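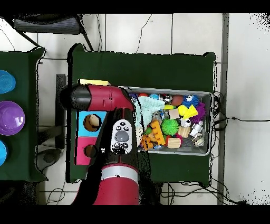 How to Sort a Mixed Toy Bin Without Losing the Afternoon

Every house with small people in it has one container where everything ends up. Ours began life as the ball bin. Then a towel went in, and a comb, and the blocks from two different sets, and after that I think word simply got around.

I run the toy shelf at Ilside, a drop-in playroom that fills up on Friday mornings and empties out by noon, leaving its contents in one place. I've sorted bins there and I've sorted bins at home, and the method is the same. The coffee is better at home.

What you need

A table you can walk around
A cloth to cover it, ideally one dark solid color
A few bowls, big enough for a ball
A bag for trash and another for recycling
A damp rag

The cloth matters more than it sounds. Balls roll off a bare table and go directly under the heaviest piece of furniture you own. Any fabric with a bit of grip slows them down, and small wooden blocks show up well against dark green, which is what I use. Tape the corners if your table is slick.

Step 1. Take the cloth out first

There is always a cloth. A towel, a burp rag, a doll blanket, a sock with ambitions. It lies across the top and hides half of what you're dealing with, so lift it straight up, slowly, and shake it over the bin. Then look at it. If it's clean, fold it and set it aside. If you have to think about whether it's clean, it goes in the wash.

Step 2. Pull the trash and recycling

Empty drink cans and plastic bottles find their way into toy bins because they make good noises. I understand the appeal. Pull them now, along with any crinkly bags, and check the cans for sharp edges before you reach past them. If your kid plays store with empties, keep 3 at most, rinsed, labels on, caps off and thrown away. Mine argued for twelve and was overruled.

Plastic bags don't get a vote. They leave.

Step 3. Balls in one bowl, spiky things in another

My friend Meenakshi Kurian keeps all her balls together and says I'm overthinking it. She is welcome to pick the lint out of hers. Spiky rubber balls and fuzzy puffer toys collect hair, crumbs and whatever was on the towel, and they pass it along to anything smooth. Give them their own bowl and rinse the lot in warm water with a drop of dish soap. Squeeze gently. A puffer with googly eyes gets a wipe around the eyes only, or you will be gluing.

Step 4. Blocks, by what they do

Skip color. Sorting by color looks lovely for as long as it takes a two-year-old to cross the room. Put blocks that click together in one bowl and plain wooden ones in another. Foam shapes can go in with the wooden ones if you're short on bowls, though check them for tooth marks first. A bitten foam block sheds little bits, and it's done.

Step 5. Try the leftovers in the shape sorter

If you own a shape-sorter box, get it out now. Half of the mystery pieces at the bottom of the bin belong to it, and the fastest way to find out is to try them in the holes. Anything that fits stays with the box from then on, preferably inside it.

Step 6. Put back less than you took out

Heaviest at the bottom, soft things on top, and stop when the bin is two-thirds full. The rest goes in a closet and comes back in June as a thrilling set of new toys.

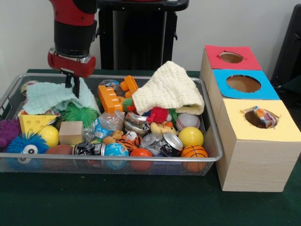 Is a mesh basket better than a solid plastic bin?

For bath toys and anything you rinse, a mesh basket wins, as air gets in at the sides and you can see what has sunk to the bottom. For small wooden pieces and crumbs I'd use the solid bin. Mesh will also hold on to the spikes of a spiky ball, so empty it by hand and don't just tip it.

How often should I do this?

I do a quick pass weekly and a real sort every 2 months. Bianca Radu, who shares the shelf with me, does hers when she can't find the football.

What about metal cups and kitchen odds and ends?

Back to the kitchen, unless they've been in the bin so long that you bought replacements. In that case, congratulations, they're toys.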